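Ticket 3071
Status: Solved
Product: Litwood Recipe Keeper (web + tablet)
Opened by: Monique Riviere
Subject: Grandma's recipes importing with the wrong amounts, and some missing altogether

Monique Riviere, 23 February 2022, 9:12 am

Hi there! I'm putting together a big family cookbook in Litwood and I've hit a snag that is making me a little crazy. I scanned and typed up 438 recipes over the winter (my fingers still hurt) and saved them all in one spreadsheet, the way your help page says to. When I import the file, the fractions go funny. My aunt's walnut cookies call for 1/2 cup of butter, and Litwood shows "2-Jan" cup of butter. January butter! My great-grandmother's yeast rolls want 3/4 teaspoon of salt and they got "4-Mar." It's the same for anything with a plain fraction. Whole numbers are fine, and so are things like 1 1/2.

The second problem is that everything from the Değirmenci side of the family (my husband's people, the ones with all the good lamb and eggplant dishes) doesn't show up at all. Not one stuffed pepper.

I'm on a laptop, using Jetov as my browser. I tried a different browser too and got the same thing, so I don't think it's that.

Litwood Support, 10:05 am

Hi Monique, thanks for all the detail. Could you tell us which program you used to save the spreadsheet, and whether the fractions look right when you open the file there? Also, please open one of the missing recipes and copy the title exactly as it's written.

Monique Riviere, 10:48 am

OK so I went back and looked, and the fractions are already wrong in the spreadsheet! I swear I typed them correctly, I have the index cards right next to me. I use Plardale Sheets, the free one. It must be changing them to dates as soon as I leave the box. I feel a bit silly for blaming you folks.

The missing ones are all in a section called "Değirmenci Family." One title is "Babaanne's lentil soup with mint." I don't see anything strange about it, but the section name does have that ğ with the little curved hat. Could it be that? 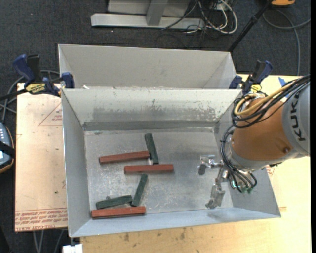 Metal bin with red and green blocks

Litwood Support, 11:30 am

No need to feel silly, this one catches lots of people. Here's what to do for the fractions:

1. In Plardale Sheets, select the whole Amount column.
2. Change the format from Automatic to Plain Text.
3. Retype the amounts that turned into dates. Changing the format won't bring the old ones back, sorry.

And yes, we think you're right about the ğ. When you save, pick "CSV, UTF-8" from the list. The regular CSV choice can drop letters like that, and our importer skips any section it can't read. Please try a small file with 2 recipes first.

Monique Riviere, 2:16 pm

Well, the small test worked! I did the walnut cookies and the lentil soup, and both came in perfectly, hat and all. The retyping is going to take me a while, but I've got a pot of beans on and nowhere to be.

One more thing while I have you. Our oldest recipe is a molasses cake from 1869, and it says "butter the size of an egg" and "flour to make a stiff batter." Litwood won't let me leave the amount blank. I don't want to make up a number, my cousins would never forgive me.

Litwood Support, 2:40 pm

Put the whole phrase in the Ingredient column and type a single dash under Amount. The dash won't print. The only catch is that the serving calculator will ignore those lines, so that cake can't be doubled automatically.

Monique Riviere, 4:55 pm

The dash did it! And the full import just finished, every last recipe, peppers included. I had to fix the yeast rolls again because I'd typed the salt as 3/4 tablespoon (oops, my fault this time). You can close this one. Thank you so much, I'm off to eat my beans.

Ticket closed by requester.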